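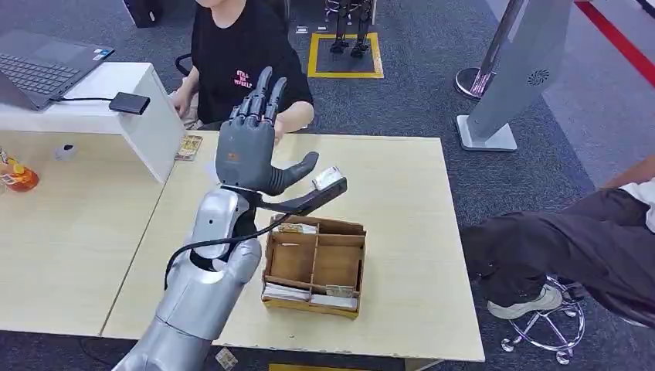
Section 4. Setting Up the Countertop Water Filter

Read this section through once before you start. Allow 20 minutes for the work and a further 12 hours before you drink from the filter.

4.1 Before you begin

You need a clean towel, a small bowl and an adjustable wrench. The filter connects to a standard kitchen faucet with a threaded spout. It does not fit pull-out sprayers or faucets with a square spout. If yours is one of these, ask the Merwood parts desk for adapter kit 2388.

Note: The filter is for cold tap water only. Water from a private well should be tested first.

4.2 Fitting the faucet valve

1. Turn off the faucet and put the towel in the sink so that small parts don't go down the drain.
2. Unscrew the aerator from the end of the spout. It turns clockwise when you look down on it from above. If it is stiff, wrap it in a cloth and use the wrench.
3. Take out the old rubber washer. Washers often stay stuck up inside the spout, so feel for it with a fingertip.
4. Put the new washer in the valve, flat side up.
5. Screw the valve onto the spout by hand until it stops, then give it a quarter turn more.

Caution: Do not use thread tape together with the washer. The valve may seem tight and then leak later.

4.3 Installing the cartridge

1. Wash your hands and take the cartridge out of its wrapper.
2. Pull off both end caps. Keep them if you plan to store the cartridge.
3. Soak the cartridge in a bowl of cold water until no more bubbles rise.
4. Lower it into the housing with the arrow pointing up.
5. Check that the O-ring is sitting in its groove all the way around. Screw the cover on by hand. 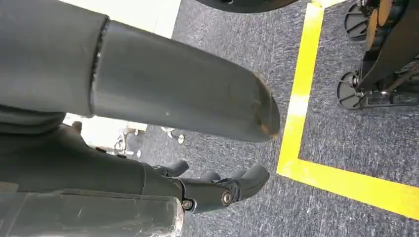 Caution: Never tighten the cover with the wrench. An overtightened cover can crack, sometimes days afterward.

4.4 First flush

1. Push the two hoses onto the valve — the blue one goes on the inlet.
2. Open the cold tap slowly, to half flow, and turn the valve lever to FILTER.
3. Let the water run for 12 minutes. Gray or cloudy water at the start is carbon dust and is harmless.
4. Look for drips at both hose ends and under the cover.
5. Turn off the tap and leave the filter standing overnight.
6. Run it again until the water is clear, then fill a glass and taste it.

Note: If the water still tastes flat or dusty, repeat steps 2 and 3.

4.5 Replacing the cartridge

Each cartridge treats 700 gallons. Write the month on the sticker inside the cover (May, for example) when you put in a new one. Hard water shortens cartridge life, and a slow trickle at full tap usually means it is time for a change.

If you have been away for more than a week, flush the filter for five minutes before use. For longer absences, see Section 6, Storage.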